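# Visit notes: Pascombe software group, Gridton

January. Four hours on site, most of it spent in the control room and at one bench cell. Our host was Bonifacio Vidal, who looks after the planning stack. I went to find out how they run perception and motion planning on the same machine, and whether any of it would carry over to our own cells.

## Stack

The cell software is called Gaete. It is a set of processes that talk over shared memory, with a plain text config per cell. Vidal opened the config for the bench cell on a terminal and scrolled through it without skipping anything. Most of the file is frame definitions: base, tool, wrist camera, work surface. Each transform carries the commit hash of the calibration run that produced it. If the hash is missing, the planner refuses to start.

Geltulance is the perception layer. It takes wrist camera images, fits a pose to whatever object class the task names, and publishes the pose with a covariance. The covariance is used downstream. When it exceeds the task limit, the planner holds the approach and asks for another view from a different wrist angle. It does not average the two poses. It refits on both images together.

## Wrist camera and blur

The camera runs at 30 frames per second. During fast transfers most of those images are too smeared to fit a pose. The group used to discard them by joint speed alone, with one threshold for all joints, and lost a good number of usable images when only the base joint was moving slowly at full reach. They now predict image motion at the expected object depth and gate on that.

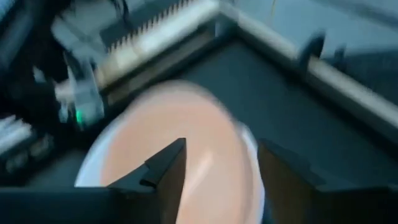 The gate also masks the gripper fingers. They are rigid relative to the camera, so they stay fairly sharp while the background smears, and an early version of the sharpness score was passing bad images on the strength of the finger edges alone. The mask is rendered from the gripper model at the current jaw opening. Vidal said the jaw encoder lag was the harder part: 80 ms on the old driver, enough to put the mask visibly off during closing. The new driver timestamps at the encoder.

## Planner

Sampling-based for the transfer, then a straight Cartesian approach with a short optimization pass on the final segment. Replanning is allowed up to 5 times per pick. After that the cell parks and writes a bundle with the joint log, the images, the poses and the config.

I asked to see a bundle replayed. It loaded on a desktop with no robot attached and reproduced the planner's choices exactly, random seed included. The regression suite holds 164 of these bundles and runs on every merge. A change in the chosen grasp counts as a failure until a person signs it off.

## Open points

- No handling yet for thin objects whose far edge is hidden behind a finger. The fit slides along the hidden side and the covariance comes out too small.
- Hand-eye calibration is still started manually.
- Replay covers planning and perception but leaves out the low-level controller, which runs on closed firmware.

Vidal will send the bundle format spec. I want to try the blur gate on our recorded logs before we touch the live cells; it needs only joint states, camera intrinsics and a depth estimate, all of which we already store.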